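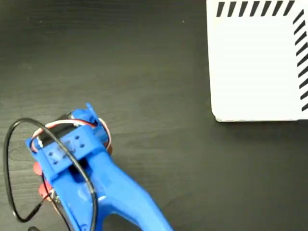
Staking plans: flat or percentage?

wotlow_mike
I've been betting the same $9 on every college hoops game since January and my bankroll hasn't moved much either way. A buddy keeps telling me to go 3 percent of whatever's in the account. Anybody switched over and liked it?

ShadiSmadi
I did, two seasons back. When you hit a cold stretch the bets shrink on their own, so you stay in the game longer (I had a brutal run and still had money for March!).

prikura85
Yeah, but then you're climbing out of the hole with tiny bets. Flat all the way for me. I can also tell at a glance if I'm picking well.

ShadiSmadi
You can tell that from a spreadsheet too, come on.

Imad Jaber
I'm with prikura on this one. Mike, how many bets do you have logged? I wouldn't change a thing on a small sample.

wotlow_mike
85, mostly totals. A few moneylines I'd rather forget.

Imad Jaber
Then stay flat until the tournament and look again.

ShadiSmadi
Disagree, but it's your nine bucks lol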